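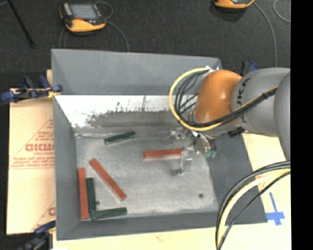
5月,下午,料箱抓取工位

先把今天的事记下来,趁还没忘。本来计划跑完一轮长时间抓取就收工,目标是1,000次,结果死在半路。停机原因:保护性停止,力矩超限。听着很吓人,其实机器没坏,手指也没断,就是我被它吓得把咖啡洒了半杯(键盘没事,谢谢关心)。

经过是这样的。前面都挺顺,红块绿块随便倒,随便抓,我都开始写周报了。后来有个长条块贴着箱壁站住了,视觉给的抓取点落在块和箱壁中间那条缝里,手指往下走,直接顶在斜壁上。控制器没有马上停,又往下压了一小段才报警。这一小段就是我今天要追的东西。按理说接触阈值一到就该退,它为什么还在压?

翻日志翻了一下午,结论分两块。

第一块怪我。上次换了透明手指以后,工具负载参数我只改了质量,质心没改。外力估计一直带着偏置,姿态越斜偏得越多,靠近箱壁时偏置正好把真实接触力抵掉一部分,所以报得晚。这个错太低级了,写在这里让大家骂。

第二块是Vutadetti那套抓取规划的老毛病:碰撞检查用的箱子模型是直壁的,可我们这个灰箱子四面是斜的!越靠近箱底,模型里的“空地”越多,实际上全是壁。之前没撞,纯粹是块都落在中间。我去翻了Kindent项目那边的旧笔记,Magaña工位去年也踩过同样的坑,当时的办法是把箱壁整体往里缩12毫米,糊弄过去了。我不太想照抄,缩完以后贴边的块基本就抓不到了,等于把难题藏起来。

还有线缆。复位的时候我顺手看了一眼腕部那圈黄线和黑线,弯得比我记忆里大,扎带好像也往后滑过。跟这次停机有没有关系说不准,日志里看不出来。但腕轴再多转一点,这个圈就有可能去蹭箱沿,所以腕轴软限位先收紧了,等重新走线再放开。

安全方面单独说一句,给晚上用这台的同事:报警以后手指还顶在壁上,带着劲儿的,千万别伸手进箱子去掰块!我第一反应就是想伸手,走到跟前才想起来。正确做法是示教器切手动低速,沿工具方向慢慢退,完全离开箱壁以后按急停,再去动块。夹箱子的几个夹具也要重新拧一遍,压那一下箱子有没有挪,光靠肉眼看不准,标定点要复测。

已经做的:
质心重新辨识,写进控制器,空载外力读数回零了,舒服。
接触阈值从100降到60(单位牛),下探段速度也减半。
箱子换成斜壁网格,是我照着实物量的,拐角处还比较粗糙。

改完试跑了一小段,故意把绿块和红块往左壁边上堆,两块紧挨着那种。没再顶壁,可有几次规划直接返回无解,宁可不抓。也行吧,先这样,总比硬压强。

没弄完的:
长条块贴壁站立时,要不要先拨一下再抓?Doltetti的夹爪手册里没写手指侧向能吃多大力,我发邮件问了,还没回。
箱底反光那一片,深度图有空洞,块落在附近时位姿会跳。跟今天的事是两码事,但早晚要处理。
报警时的关节力矩曲线我存在共享盘的停机目录里,谁有空帮我看一眼第六轴那个小尖峰,我怀疑是线拽的。

长跑今晚不挂了,没人看着我不放心。明早复测完标定点再从头来。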